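Hard-shell luggage: repairs and spare parts FAQ
Prutness Luggage Repair — last revised February 8, 2026

Questions about soft bags and rucksacks are covered on a separate page.

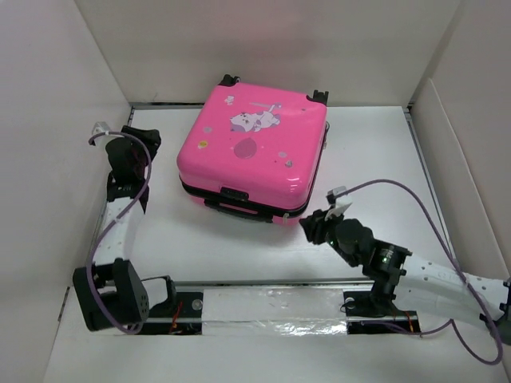
Which cases do you repair?
Any hard-shell case with a zip or a clamp frame, of any make. Parts for Sumeo and Dönmez cases are held in stock. Parts for other makes are ordered after inspection, and delivery times vary.

How do I find the right wheel?
Measure the wheel diameter, the width of the tread and the distance between the fixing screws. Give all three in millimetres. Wheels that look alike often differ in screw spacing. If the housing itself is split, a new wheel will not hold and the whole housing must be replaced.

Should wheels be replaced in pairs?
On two-wheeled cases, yes. A new wheel beside a worn one makes the case lean and wears the new tread unevenly. On four-wheeled cases a single wheel can be fitted if the others have no flat spots.

Can a cracked shell be mended?
Polycarbonate can be patched from the inside if the crack does not reach a corner or the zip seam. The repair stays visible from outside. ABS shells are patched only as a temporary measure. Aluminium dents are pressed out where the lining can be lifted.

The zip opens behind the slider. Is the zip finished?
Usually the slider is worn and the teeth are sound. We fit a new slider first. Full zip replacement is quoted separately — the old stitching has to be unpicked right round the shell.

I have forgotten the combination.
We can reset most fixed locks with the case open. For a locked case we need proof of purchase or a matching name label inside. We do not give reset instructions by telephone.

Will stickers survive a repair?
Not if they lie over the damaged area. Elsewhere they are left alone. Residue can be removed with warm soapy water and a plastic scraper. Do not use acetone, as it clouds polycarbonate.

My telescoping handle will not lock.
Check for grit in the tubes and blow it out. Do not oil them. If the handle still slips, order handle kit 624 (Sumeo) or 1618 (Dönmez). Both kits include screws but no driver.

How do I send a case in?
Empty it, close it and pack it in a carton. Write the job number on the carton and on a slip inside the case. Our carrier, Tokow, does not accept unboxed luggage.

Who deals with complaints?
Write to Hidayah Khoo, workshop manager, quoting the job number.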